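Store > Television > Animated Series > Tanguy

Search by title or studio Go

Tanguy: Season 2, Blu-ray Set

Tanguy is an animated adventure series from the Mellar studio, set in the canal town of Vombridge. This set holds every episode of season 2 in broadcast order, from the flooding of the lower locks to the night of the lantern vote. It picks up where the first season box ends, and there is no recap episode, so new viewers should begin with season 1.

Running time is 615 minutes, spread over 2 discs. The picture is the broadcast master at full HD. The opening and closing credits are complete on every episode. Some streaming versions trim the closing song, and the set does not.

Audio is the original track in stereo and the English dub in stereo. There is no surround mix. Subtitles come in 5 languages and can be turned on from the disc menu or with the subtitle button on your remote. The songs are subtitled as well. On-screen signs and letters are translated only if you pick the full subtitle track, which is listed separately in the menu.

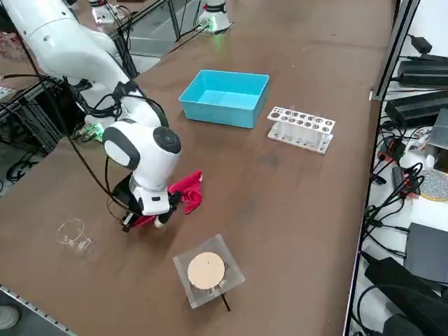 One buyer wrote in to say that the dub track on the lock-keeper episodes sounded quieter than the rest and asked if the disc was faulty. It is not a fault. Those episodes were mixed at a lower level for broadcast and Mellar left them as they were. Turn the volume up a little and remember to turn it down again before the next episode starts.

Extras are on the last disc:

Storyboards for the lantern vote
Clean opening and closing
Broadcast trailers
Background art gallery, with no sound

The commentary tracks that were announced in January are not included. They were recorded for the Flinlow edition, a separate release in a hard slipcase with an art booklet. The episodes on the Flinlow edition are the same. If you only want to watch the show, this set is the cheaper way to do it.

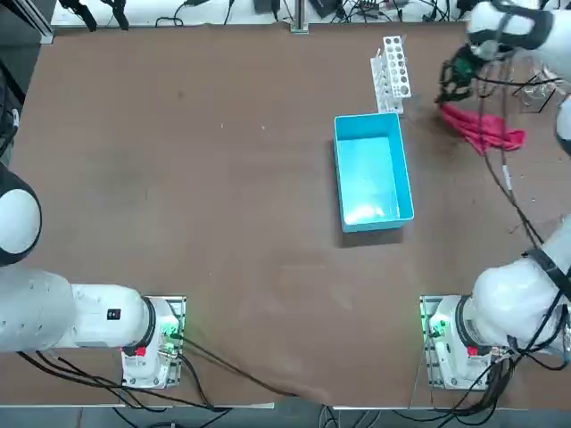 Blue bin and white test tube rack on a brown tabletop.

The discs are region free and should play in any standard Blu-ray player. They will not play in a DVD player. No digital code comes with the set. A DVD version of season 2 was planned, but we have no date for it and are not taking orders.

The case is standard width with a reversible sleeve. The outside shows the season poster and the inside shows a map of Vombridge with the names of the canals. The spine matches the season 1 box if you use the poster side. It does not match if you use the map side.

Orders go out in a padded mailer. Unopened sets can be sent back for a refund. Opened sets can be exchanged for the same title if a disc skips or won't load. Please tell us which episode and which disc when you write, and the make of your player if you know it.

Season 3 has not been listed by the studio. We will put up a page when it is.

Page last updated 25 Jul 2021

Filed under: Animated series, Blu-ray, Region free, Mellar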